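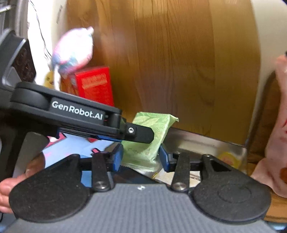 When should a two-handed gripper demonstration be thrown out of a data set?
Under the practice published by Bosness, it is thrown out when the record does not show which hand had the load at every point, or when either gripper was out of calibration at the start of the session.

Bosness Releases Revised Practice for Two-Handed Gripper Demonstrations

Sep 12, 2019 -- Bosness has released the second edition of its practice document for recording manipulation tasks with hand-held grippers. The document, titled Sunari Practice 3, sets requirements for tool preparation, work surface setup, operator conduct, session records and rejection of faulty recordings. It replaces the first edition, which covered one-handed work only.

The new edition applies to tasks in which two hand-held grippers act on the same object. Typical cases are steadying a soft pouch with one tool while the other presses or pulls on it, passing an item from one tool to the other, and opening packaging. The first edition gave no guidance on any of these, and sites that used it had written their own local rules. Those rules did not agree with each other on basic points such as when a recording starts and what counts as a dropped object.

Scope and basis

Sunari Practice 3 contains 264 numbered clauses. Of these, 12 are mandatory and are marked with the word "shall." The remaining clauses are recommendations and may be changed by a site, provided that the change is written down and kept with the session record.

The clauses were drafted from a review of 2374 recordings made at the Sandoval and Clestholm sites. Each recording was checked against its written log by two reviewers working separately. Where the reviewers disagreed on whether a recording was usable, the case was set aside and later used to test the wording of the rejection rules. A clause that two reviewers read in different ways was rewritten or withdrawn.

Tool preparation

Finger pads shall be inspected before each session and replaced in pairs. A worn pad on one side shifts the grip point, and the effect is easy to miss on soft packages. Screws at the linkage joints shall be checked for play with the fingers fully open and fully closed. The document gives a procedure that needs only a hand driver and a flat gauge block.

Both tools in a pair shall be zeroed at the same station and within the same session. Mixing a tool zeroed at one station with a tool zeroed at another is not permitted, even when the stations are of the same type.

Soft and flexible objects

Section 4 deals with pouches, film, wrappers and cloth. These objects change shape under load, so finger opening alone does not show whether a grip is secure. The practice asks the operator to hold the pouch low on its sides where the task allows, and to bring the second tool into contact only after the first has stopped moving. Pressing on a filled pouch from above while it is being squeezed is allowed. It shall be logged as a two-tool contact and not as two separate grasps.

Clear film and loose wrappers may stay on the work surface if the task plan lists them. Where they are not listed, the operator removes them before recording begins. Patterned table coverings are allowed under the same condition.

Background and household setups

The first edition called for a bare work surface and a plain background. That requirement has been dropped. Household items, trays, boxes and furniture may remain near the work area, and the document recommends that they do so for tasks meant to be carried out in homes. Items within reach of the tools shall not be moved between the start and end of a recording unless the task plan says so.

A second person may stand at the work surface. The second person does not touch the object or the tools during a recording. Contact of this kind ends the recording, and the attempt is logged as incomplete.

Operator conduct

Operators hold each tool by its handle only. Bare-hand contact with the linkage, crossbar or finger pads is a mandatory rejection. Rest periods are left to the site, but the document advises against recording long runs of one task by one operator -- the Sandoval logs showed that operators tended to drop the pause between first and second contact as a run went on.

Session records

A session record lists the tool pair, pad change history, station, task plan, object list and the outcome of each attempt. Failed attempts are kept. A failed attempt that meets the recording rules is valid data and is labeled with one of 3 outcome codes: slip, missed contact or damage to the object. Sites may add codes of their own below these but may not merge them.

Corrections to a record are made by adding a dated line. The original entry stays readable.

Transition

Sites working to the first edition may continue to do so until the end of March. Recordings made under the first edition do not need to be relabeled, but two-tool recordings made before the change should be stored apart from those made under Sunari Practice 3. Clestholm has moved to the new edition for all sessions. Sandoval will move one station at a time, starting with the stations used for packaging tasks.

Comments on the document can be sent to the Bosness practice desk in writing. Comments should cite the clause number and, where possible, include the session record that gave rise to the question.

About Bosness

Bosness prepares working practices and record formats for manipulation research and light automation. It operates recording sites at Sandoval and Clestholm.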